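Workshop notebook, October
Natural dye bench, Urkgate 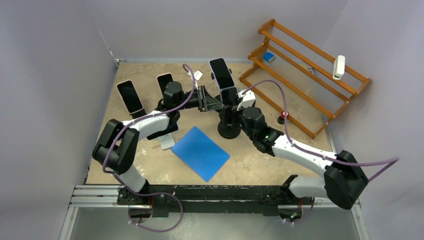

Second go at the madder today, and I am much happier with it than I was with the first, which came out the colour of weak tea and which I have put at the bottom of the drawer where I don't have to look at it. I started at half past eight with the kettle on and the urn filled, and had the wool soaking before anyone else was in.

Wool is the Usten two-ply, the undyed cream, from the new sack. I weighed out 600 g in 3 skeins of 200 g each and tied each one loosely in four places with cotton. Last time I tied them too tight and got pale bands at every tie (rather pretty, as it happens, but not what the order asks for). They sat in plain lukewarm water with a drop of washing-up liquid until mid-morning, then got a rinse and a gentle squeeze.

The mordant was alum, same as before, and the same amount, so that we can compare like with like. I did keep the pot on a much lower heat this time. The old ring is a devil for creeping up when your back is turned, and I am fairly sure that last month's lot got far too hot and went a bit harsh. You can feel it if you rub that yarn against your wrist. Today's is still lovely and soft.

Now, the madder itself. We are down to the last of the Devadiga root, and I do think it is better stuff than the bag we had in the spring, which was dusty and smelled of cupboard. I chopped it by hand, poured boiling water over it, tipped that first water off into a jar and kept it, then did the same again. The jarred water is on the windowsill with a label on. Please don't throw it away! It gives a nice soft orange if you use it by itself, and I should like to try it on the bits and bobs of silk left over from the scarves.

Wool went into the dye at 43 degrees by the glass thermometer, and I brought it up as slowly as I could bear, turning the skeins with the long spoon every so often and otherwise leaving well alone. I held it just under the point where it begins to steam properly. Everything I've read says madder goes brown if you let it boil, and having done exactly that in my first year here I am inclined to believe it. By lunch the colour was a good brick red, and by three o'clock it had gone deeper and a little towards rust. I turned the ring off and left the skeins in the pot to cool down in their own time.

A word about the water. I used rainwater from the butt for the first batch and tap water for this one, and I suspect that is where most of the difference lies. Our tap water is as hard as nails, as anyone who has descaled the kettle will know, and madder seems to like it. I changed the heat as well, though, which was silly of me, as now I can't say for certain which of the two did the trick. Next time I shall keep the low heat and go back to rainwater and then we'll know.

The Helau order is for 855 g altogether, so this batch leaves us 255 g short. I would much sooner dye the rest from the same root than open a new bag and hope for a match, and there should be just enough if nobody borrows any for samples. I've put the tub on the top shelf behind the weld.

Other odds and ends. The big sieve has a split along the rim and is letting bits of root through, so I lined it with an old pillowcase, which worked better than the sieve ever did. We need more cotton tape, and rubber gloves in a small size. The indigo vat looked sulky this morning and I gave it a feed and a stir and put the blanket back round it.

Skeins to come out first thing, rinse until the water runs clear, then hang in the back passage away from the sun. I'll snip a length off each one for the book and pin it on the facing page once it has dried.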